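November, bench notebook, two-arm station
Started 3:10 pm, packed up a little before 7

Picking up from the last entry. The club project is still the push-button box: take the housing, take the button, take the contact element, put them together, put the finished unit in a tray. Kitine has the judging sheet and it hasn't changed. Both arms have to be used, the parts have to start out on the mat and not in a fixture, and no hands inside the yellow line once the run is started.

State of things when I came in: left arm was powered, right arm was not. Right arm came up on the second try with the same joint warning we had last month. Cleared it, homed it, and it didn't come back all afternoon. Logged it on the sheet by the door anyway. If it shows up again, check the connector at the base first, before anybody starts swapping cables.

Setup

Mat is the big brown one. We had been going back and forth about the white table surface, and the camera was washing out the white parts on it, so the mat stays. It needs to be square to the front edge of the table or the tray positions in the file are wrong. I lined it up by eye and then checked it by touching the right gripper down at two marked points. It was off by 2 mm at the far one. Moved it, checked again, fine.

Trays: green on the left, blue on the right, as you face the station from the front. Reminder for whoever reads this next, because we lost half a session to it: the robot's right arm is on YOUR left when you stand at the front of the table. So green tray goes with the right arm. The code uses the robot's left and right everywhere. The old drawing on the whiteboard used ours. I erased the drawing.

Green is for finished units, blue is for rejects and anything the arm isn't sure of. That may change. The Mangubat team told us they sort into one tray and let a person look at it afterward, which would save us a whole branch in the program, but the judging sheet gives points for sorting so I'd like to keep it.

Grippers

Black parallel fingers on both. We're still using the printed white finger piece on the left one, the hooked one. It holds the button well from the side and it's bad at picking anything flat off the mat. Version before this one was straighter and slipped on the round cap. If we print another, I want the hook a little shallower and the tip thicker. The file is in the shared folder under fingers, the one ending in 95. Don't print the one ending in 100, it has the bolt holes on the wrong side and I can't work out how to delete it from my account.

Tool offset for the left arm was measured with the old finger. I re-measured it. The new value is in the config and the old one is commented out next to it. Please leave it there until we've done a full set of runs.

Grip force: turned down on the right arm. The housings can take it, but the clips get pushed out of line if the fingers close hard across the corners, and then the contact element won't seat. Left arm force unchanged.
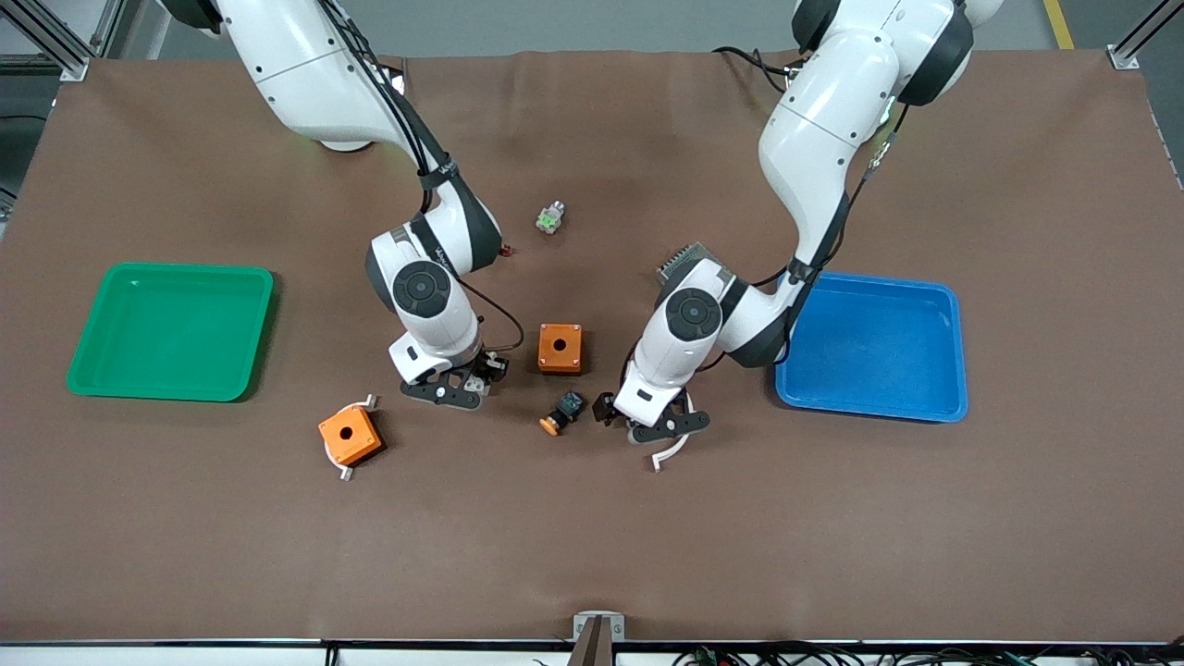 The order of operations we settled on is housing first. Right gripper steadies it upright with the hole facing up, left gripper brings the button in from above, cap up, and presses. Then the contact element. Doing the contact element first sounds easier and isn't, since the button then has to be pushed against it and the whole thing walks across the mat.

The trouble is getting the button into the right attitude to begin with. It is happy to lie on its side and the program assumes it's standing. Options we talked through:

1. Left arm picks it from the side, rotates the wrist, and goes straight to insertion. Fewest moves. Needs the camera to give us a good angle for the button, which right now it doesn't.

2. Left arm picks it, sets it down standing on the mat, lets go, picks it again from above. Slow but each step is simple.

3. Hand it between the arms in the air. We tried this in the summer for the demo and it took up most of a month. No.

Going with 2 until it works from start to finish, then trying 1.

Vision

The detector finds the orange housings without any trouble. It confuses the button cap with a housing when the two are close together, which makes sense given that they're the same orange. Two things I did about that. First, raised the minimum area for a housing so that a cap on its own doesn't pass. Second, made it look for the round hole. The hole check is good when the housing is upright and poor when it's lying at a bad angle.

The contact element is the hard one. It's translucent, it's small, and the detector mostly picks up the green bits and calls the center of the green the center of the part. The error is enough that the gripper closes on one end and tips it. For now I'm adding a fixed shift along the long side. It's a hack and I've marked it as one in the code. A better fix would be to label more pictures. We have 1399 labeled right now across all parts, and I'd bet very few of those show the contact element by itself on the mat, away from everything else. Next person with a free hour should go through the set and count.

Labeling rules, again, since I found three different habits in the last batch:

Box goes around the whole part including clips, even when the clips stick out at odd angles.
If a gripper covers more than half of the part, skip it.
Button and housing are labeled separately until the button is fully in. After that it's one box and the label is "unit".
Trays don't get labels. We know where they are.

Notes from the runs

Ran the housing step by itself first. Right arm to above the housing, down, close, hold. Good from the center of the mat. When the housing starts over toward the green tray and turned, the approach comes in over the tray rim and I don't love how near the fingers get to it. Added a waypoint higher up. It costs a second or so per pick and I'm fine with that.

Then the button step by itself, with me placing the button by hand at the start and stepping back. Stand-up move works when the cap is toward the blue tray. When the cap is pointing the other way the left wrist runs close to its limit and the planner picks a long way around, elbow out over the table edge. Nothing touched, but I stopped it. Put a limit on the wrist so it refuses and reports a fault. That means a button facing the wrong way is currently a failed run. Needs to be fixed before the meet, doesn't need to be fixed this week.

Then both together, at 100 for the speed setting, which was a mistake. The pressing motion is too fast at that setting and the housing jumped sideways out of the right gripper. Dropped only the press to a slow speed and left the travel moves alone. Much calmer. The button went in partway and stopped. I looked at it afterward and the button was rotated a few degrees from where the notch wants it. So the angle matters more than we've been treating it. A small wiggle at the end of the press would probably do the job: press lightly, turn the wrist a few degrees one way and back, press again. I wrote the function and did not get as far as testing it.

Did not try the contact element with both arms live. Only dry moves to its position with the grippers open.

Cabling

The bundle along the front edge of the table has gotten out of hand again. I unplugged what I could identify as not ours and left the rest. There are a few loose connectors with small green and red plugs and I would like to know which of them matter before anyone ties it all down. If you plugged something in there, put tape on it with a word or two. The cables along the outside of the arms are fine. The loop at the right wrist needs to keep its slack or it pulls tight when the wrist turns all the way over. Don't add another tie there.

Parts

Brostar order came in, minus the contact elements, which are on a second shipment. So we have plenty of housings and buttons and not many contacts. Please don't practice with the contacts by hand, the little legs bend. Spare clips are in the drawer with the hex keys. If a housing has a clip that won't sit flat, it goes in the bin marked practice and not back with the good ones. A couple of bad ones got mixed in and I spent a while thinking it was the gripper.

Clukow meet

Entry form is in. They want a one-page description and a short video of a full run with no cuts. The page is mostly written, needs the part about the fingers. The video can't happen until the contact step works. They also asked for the footprint of the table including the stop button on its stand, so somebody has to measure that. The frame posts come off with four bolts each and will have to come off, it won't go through the door otherwise. Last year we took the camera down with the posts and lost the calibration. Mark its position before it moves, with a scribe and not with tape.

To do, no particular order

Test the wiggle on the press.
Count how many labeled pictures have the contact element alone.
Wrist limit on the left arm: find a second way to grab a button that's facing wrong.
Shallower hook, thicker tip, print two.
Label the front cables.
Look at the hole check for housings lying at an angle.
Update the startup sheet so it says to check the mat for square. Right now it starts at "power on".
Ask whether we can leave the station up between sessions. Setting it up again every time eats the first half hour.

Left both arms parked and powered down, program saved on the branch called press-slow. Config is committed. Camera is still on the old exposure setting, I changed it for a while and changed it back.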